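Oiling the pine table, and some thoughts on the enamel mug

Jun 22, 2019

I finally got round to the pine table. It has been on my list since January, when I bought it from a shop in Ballow that was clearing its back room. I paid more than I meant to and then had to pay again to get it home, so it seemed wrong to leave it bare for this long. Bare pine marks very easily. Anything with tea in it will leave a ring, and anything heavy will leave a dent.

I had two finishes to choose between. One was a hard wax oil from Stelach, which I had used before on a set of shelves. The other was a plain oil called Bronumden, which costs less and comes in a bigger tin. I had been happy with the Stelach on the shelves, but nobody eats off shelves or puts a mug down on them ten times a day, so I did not think that told me very much.

Before starting on either I wanted to have a proper look at the boards. I had not paid much attention to the grain when I bought the table. The shop was badly lit and I was mostly worried about whether the legs were sound.
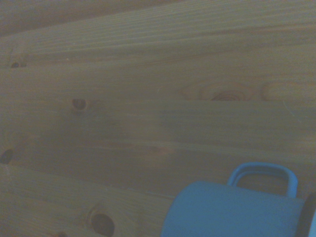

The boards with their knots, and the blue mug on its side.

The knots matter because they take oil differently from the wood beside them. Pine is soft and will drink up a first coat quickly, but a knot is hard and full of resin, and the oil tends to sit on top of it. If you leave it there it goes sticky and picks up dust. On the shelves I did not know this and had to scrape several of them back with a blade. The swirling patterns near a knot are worth watching as well. The grain turns there, so sandpaper that runs nicely along the rest of the board will go across it and leave scratches. You don't see these until the oil goes on, and then you see them very well.

I tried both finishes on an offcut first. The Bronumden made the pine a good deal more yellow. The Stelach kept it closer to its own colour. Neither smelled very nice. I left a wet teabag on each half overnight, and in the morning the Bronumden side had a faint brown mark and the Stelach side wiped clean. That settled it, although one teabag is not much of a test and I expect a second coat of the Bronumden would have done better.

This is how I did the table.

Sanding

I used 120 grit by hand, with a cork block, and always along the boards. I have a small electric sander but it is hard to control over the seams, and it rounds off the edges if you let it. The seams on this table are faint and I wanted them to stay that way. It took most of an afternoon. Near the knots I went lightly and used a folded bit of paper under two fingers.

Cleaning off the dust

A vacuum cleaner with the brush end, then a cloth that was barely damp. The damp cloth raises the grain a little, so when it had dried I went over everything once more with a worn piece of the same paper. I also ran an old toothbrush down each seam, where the dust packs in and turns to paste as soon as oil reaches it.
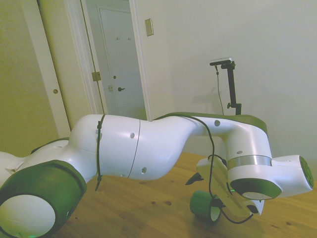
The first coat

Thin, and rubbed in with a lint-free rag. The tin says to wait 14 hours between coats and I did, with the window open. I wiped back the knots after a quarter of an hour and then again before going to bed. My tin held 100 millilitres more than I needed for the top and the apron together, which I have kept for repairs. The rags went outside to dry flat over the fence, as oily rags left in a heap can catch fire by themselves.

The second coat

Even thinner than the first. I gave it a rub with a white pad once it was dry, to take off the bits that had settled in it. The surface is smooth now without being shiny. I had thought about a third coat, but the tin advises against it on softwood and I was tired of having nowhere to eat.

The whole job took 13 days from the first sanding to putting things back on the table, nearly all of it waiting. 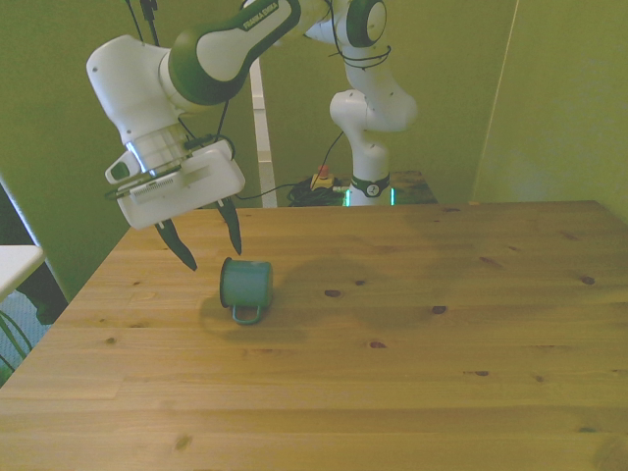 I want to say something about enamel mugs, as I have had several messages since I mentioned mine in the post on camping things. They are good mugs but they are hard on tables. The metal carries the heat straight through to the base, so a fresh cup of tea can leave a white bloom on a waxed surface where a china mug would not. They are light too, and when one goes over, like the one lying near the front of the table, it lands on its rim or its handle, and a chipped rim will scratch pine. The speckled sort hides small chips better than plain enamel does, which is handy for looks but means you should run a finger round the rim now and then to check. Mine came from Lund, a kitchen shop that also sells cork coasters, and I ought to have bought some of those at the same time.

If you do get a white bloom, let it alone for a day. Some of them fade. If it is still there, a little of the same oil on a soft cloth, rubbed along the grain, will usually shift it. I would not use mayonnaise, which somebody suggested to me. I tried it on a shelf and the shelf smelled of mayonnaise.

The benches are next. They are pine as well, with far more knots than the table, and one of them has a split at the end that will need glue before I do anything else to it. I have ordered another two clamps.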